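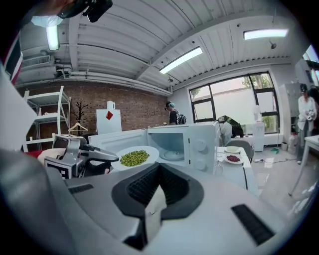 Figure 7. A plate of peas at the open microwave, with the beans on the table beside it.

Our part of the Clernstead kitchen project was reheating, which sounds like the smallest job in the world until you try to write it down for somebody else. Leonie Tanner and I started in January with a plain question – what does a person do between picking up a plate and closing the microwave door?

We settled on peas and red beans, mostly for their size. Peas roll, as we learned quickly, and a heap in the middle of the plate travels much better than one spread out to the rim. The white microwave has two round dials and a glass turntable, and its door swings open to the left, so we wrote our steps for someone coming in from the right, where the table is.

Shaohua Ding kindly read all 86 of our step sheets and persuaded us to drop seven that said nearly the same thing (she was right, though it hurt a little!). The sheets we kept are in the appendix, along with our notes on plate sizes and on where to set a plate down while the door is still shut.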